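**Ticket 3234: couple bio pages showing the wrong partner**

OK, so I finally sat down with this one. A reader wrote in that our page for the singer Kaltar still has her dating the drummer from Bruremeo, and they split back in January! The bio text was right when I opened it in the editor, but the live page had the old guy in the "Relationship" box, plus his net worth (awkward).

Tried first: cleared the cache, no change. Re-saved the page, no change. Then I looked at the import log and found 216 profiles where that box pulls from the old Trirdale sheet and ignores whatever we type in. Kaltar is on row 26.

I switched her page to the new field and it updated right away. Did the same for Joshi, whose wedding was missing completely, and that one's good now too.

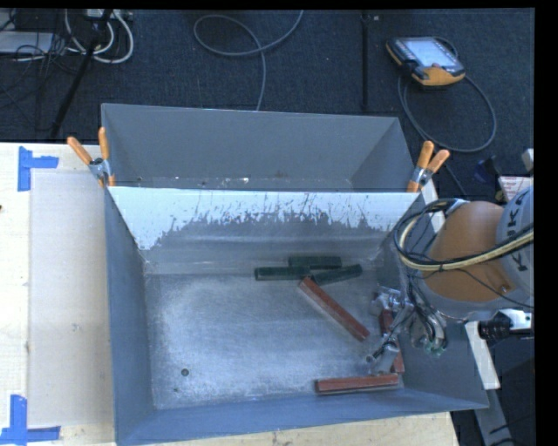 *Two gray metal bins, clamped at the corners.*

Still open: the rest of the 216. I'll run them as a batch tonight after 9 pm, when traffic drops. Please don't edit any bios until I post here again!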